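Keep the wrist camera in the simulator

Most teams that train grasping policies in simulation give the policy a shortcut. They read the position of the object straight from the physics engine, pass it to the controller, and plan to swap in a perception module later. I think this is a mistake, and I think the usual argument for it, which is speed, is weaker than it sounds.

We did it this way ourselves on Latum, our in-house control stack. The planner received a perfect pose at every step. It learned to close the fingers at the right moment and lift, and the success rate in simulation was high enough that we stopped looking at it. When we moved to rendered images from the wrist, the same planner failed on objects it had handled well before. The grasp logic was fine. The pose estimates got worse as the hand came close to the object, and nothing in the planner had ever had to deal with that.

Anyone who has looked through a wrist view knows the problem. Near contact, the object can fill a wide band of the view with its far end out of sight. The fingers hide the part you care about most. Shiny surfaces throw back shapes that a segmentation network is happy to label as objects. 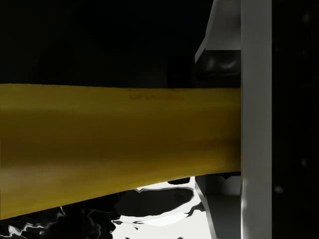 A pose read from the engine has none of these troubles. It is exact at two meters and exact at two millimeters. A controller trained on it has no reason to slow down, back off, or take a second look, so it does none of those things.

The speed argument goes like this: rendering is expensive, and state is nearly free. That was true for us in Plenon, the simulator we use, until we measured what we needed. Full-size images at every physics step were too slow. Small images at every tenth step were not. We now run 24 environments on one machine with the wrist camera on, and an overnight job gives us enough data to tell whether a change helped.

The other cost is debugging. A policy that sees pixels can fail for more reasons than one that sees numbers, and it takes longer to find out which. I accept that. In our last review we went through 200 failed grasps, and in most of them the estimate had drifted in the last 30 frames before the fingers closed. With state input those failures would have been missing from the log, and we would have met them on the hardware.

I would still use engine state for rewards, for scoring, and for checking the estimator. It is a good ruler. It should not be an input to anything that will run on the robot.

For Latum the change came down to one rule in the build: a controller that asks for ground truth does not pass. Two older modules are still exempt, and the work to convert them is on the list for December.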